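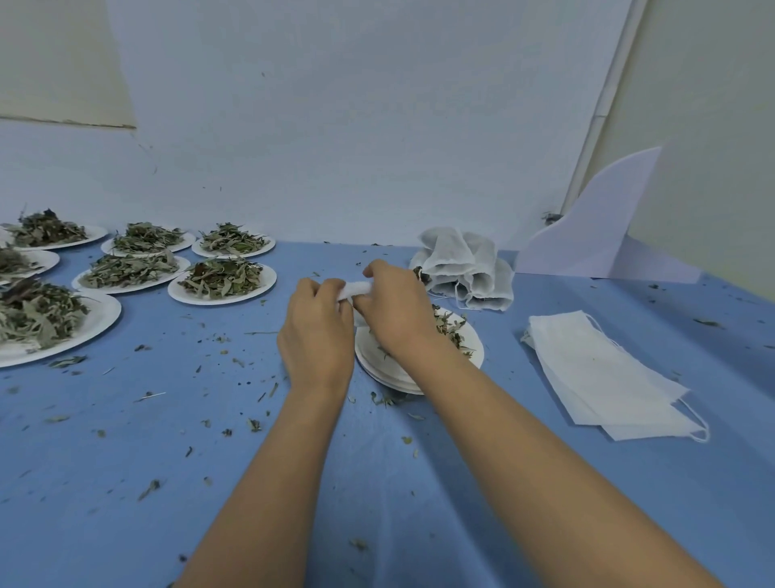 Issue 4, page 17

Questions you keep sending me about the gripper trials

I get the same handful of emails after every issue, so I'm putting the answers in one place. I'm the one running the trials, and Bello Akinola looks after the arm and the controller. If your question is about wiring, it's really his, but I'll do my best.

Why dried herbs and little fabric bags?

Because Suvel asked us whether an arm could fill and close them, and I said "sure, how hard can it be?" (Pretty hard!) Loose leaves, thin cloth, a gathered top you have to hold while you do something else. If a gripper gets through a sachet, I trust it with most light packing work. We lay the herbs out on paper plates and keep the filled bags at the back of the table, by the wall.

Do you do the job by hand first?

Always, and I'd do this part even if I had no arm at all. Before a gripper gets bolted on, I want a good look at where the fingers go. Bunching up the top of a pouch takes two hands working right against each other, and the top rolls into a fat little bundle. When I started I was sure one gripper and a clamp would do it. I don't think that anymore.

Which grippers are you comparing?

Two so far. The Grumow is a plain parallel gripper with flat pads, and the Yatsenko has three soft fingers that curl. I have a third one on loan in September and I'll write it up once I've had it long enough to be annoyed by it.

So which one is better?

Depends what you hand it. The Grumow pinches a flat empty bag off the table very nicely if you bring it in low at a corner. It hates leaves. The Yatsenko scoops up a decent clump of leaves and drops bits everywhere on the way over, but it's much kinder to a full pouch. In the last full round we ran 1109 tries on each. The Yatsenko finished 700 and the Grumow finished 658. I wouldn't buy one over the other on that gap, and please don't quote it at me as if I had.

What counts as finished?

Bag picked up, filled, top gathered, and set on the pile without spilling. A drawstring left hanging out is fine. A drawstring caught in the gripper is a fail, and I've had plenty of those. Loops of cord will find any gap in a finger joint.

Where do you put the camera?

Up at head height, looking down at the table. I tried it on the wrist and lost the bag every time the gripper closed in front of the lens. Up high you have a different problem, and it's an arm right across the thing you care about. I still prefer it. The whole table stays in view, and I can go back later and see where the fingers were heading.

White bags on white plates, doesn't that confuse it?

Yes! The blue table helps a lot with the bags that lie straight on it. A pouch held over a plate is another story, and with see-through cloth the edge finder will happily pick the plate rim. Tamsin Gallagher wrote in to suggest colored plates. I like the idea, but then this round wouldn't match the earlier ones, so it'll wait for the next set.

Do you clean up between runs?

Between rounds, yes. Between single tries, no. Crumbs and stems end up all over the table in real packing too, and I want the controller to learn to ignore them. It used to go after long stems as if they were cords. Bello fixed most of that by making it check for a loop first.

Can I use the Menduvlow controller with a different arm?

You can, but plan on a weekend of it. The gripper side is easy. The arm limits are kept in a separate settings file and you have to fill that in yourself, joint by joint. Run it slow with nothing in the gripper until you believe your own numbers.

Can you send me the raw video?

Write to me and tell me which gripper you're after. The files are big, and I send them out in batches when I've got a few requests together.

Last updated 17 November 2019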